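Dirnus Shore Notes

A plain-text collection of rock pool and shallow reef sightings, put together for people who want to look things up, teach with them or build something on top of them. Maintained by Marama Paewai and Coralie Grimshaw.

What is in it

There are 932 sighting records in one table, plus a short species sheet for each animal that appears in it. Each record gives the animal, the pool or reef it was seen in, the state of the tide, the depth, the water temperature if somebody had a thermometer along, and a free text note. Octopuses, sea slugs, brittle stars, anemones, crabs and small fish make up most of it. Seabirds and seals were left out on purpose and live in a separate list called Movier.

The records come from 16 sites. Dritau is the best covered, as it has easy parking and a long flat shelf that stays open for most of the low tide. Lumbantobing is the thinnest. The track down to it washed out and we lost most of a season there.

Files

sightings.csv is the main table, one row per sighting.
species.txt has the species sheets, in alphabetical order by common name.
sites.csv gives site names, shore type and a coarse location.
changes.txt is the change log, newest entry first.

Columns that cause trouble

depth_cm is measured from the surface of the pool at the time of the sighting. It is not depth below chart datum, and older rows are blank where we could not tell which one the observer meant.

confidence runs from 1 to 9. Anything under 7 was not seen by a second person. Please filter on it if you are doing counts.

note is typed as written in the field. Spelling has been left alone apart from species names, which Ivone Coutinho corrected against the species sheets in March. 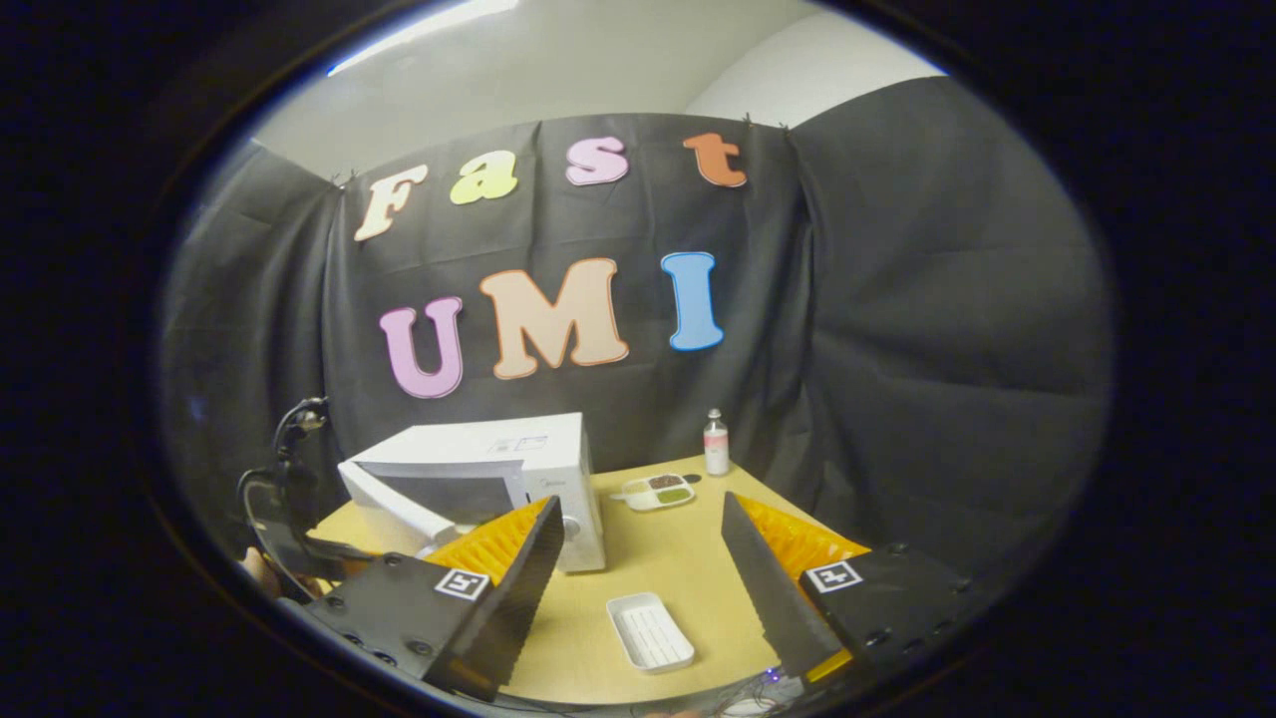

Can the table be used to work out how many octopuses live at a site?

It can't support that. The same octopus may be logged on several visits, and we don't mark individual animals. Use the table for where and when a species turns up, and treat repeat sightings in the same pool as possibly one animal.

Known problems

Night visits are underrepresented. Most people go out in daylight, so animals that hide under ledges until dark look rarer than they are. The brittle star numbers suffer most from this.

Two nudibranchs were mixed up in the early rows. Dalibor Jurčo went back through the notes and split the ones he could. The rest are entered as "nudibranch, unresolved" and should stay that way unless you have the original notebook in front of you.

Site locations are rounded. We had one pool stripped of anemones and would like to avoid a repeat. Exact positions are not given out by email either.

Adding records

Send new rows in the same column order as sightings.csv. Leave a field empty if you don't know it. Do not put zero for an unknown depth. Aroha Ngata merges new rows on Sunday evenings and writes back if something doesn't parse.

Terms

Free to use and copy, including in class materials. Name the collection and say which version you used. The version is on the first line of changes.txt.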